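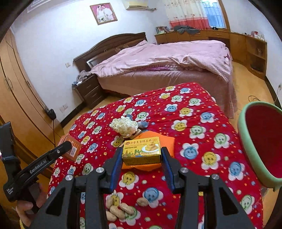
Fig. 4. Box of green bean cake on the bedspread.

Fitting the Pad and First Warm-Up

You should have the Hestumon heated mattress pad out of its bag by now, along with the controller, the power cord and a small packet of spare corner clips. The clips are spare. If you find you need them all, go back to the previous section and look at which way up the pad is.

1. Strip the bed down to the bare mattress. All of it, including the old mattress protector you were hoping to leave on.

2. Lay the pad flat with the Hestumon label facing up and the cord socket at the foot of the bed. Putting the socket at the head is possible, and you will meet it with your ear every night until you turn the pad around.

3. Pull the elastic skirt over each corner, working diagonally. The pad should be snug and free of folds.

CAUTION: Never use the pad folded, bunched or tucked under. A fold traps heat and will damage the wires. It may also damage you.

4. Push the connector into the socket until it clicks. There is one click. A second click means something else has happened, and you should unplug the cord and look.

5. Run the cord down the side of the mattress and plug it straight into a wall outlet. Do not use an extension cord, a power strip, a timer plug or the outlet on the lamp.

6. Put on a fitted sheet, then your usual covers. 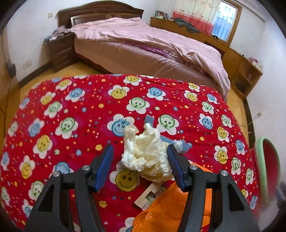 Thick covers hold the heat in, so you will probably want a lower setting than you think. Heavy things parked on the bed do the same in one spot. Suitcases, stacks of books and sleeping dogs should be moved before the pad is switched on, in whatever order they will agree to.

7. Set the controller to 4 and leave the bed alone for 60 minutes. A faint smell of new fabric is normal the first time. A smell of burning is not, at any time.

8. Slide your hand across the sheet. It should feel evenly warm apart from the outer edge, where there are no wires. Turn the controller down to 1 or 2 before getting in.

NOTE: If the light blinks, the connector is loose. If it blinks after you have reseated the connector, stop using the pad and contact Hestumon service.

Eating in bed

We know. Crumbs will not hurt the pad, although they do collect along the skirt. Shake it out with the cord removed. Liquids are another matter. If you spill anything, switch off at the wall, take the pad off the mattress and let it dry completely before using it again. A hair dryer does not count as patience.

Summer storage

Somewhere between the last cold night and July, take the pad off, roll it loosely and put it back in its bag. Keep the controller in the side pocket. It fits no other pocket in your home, but people do try the kitchen drawer.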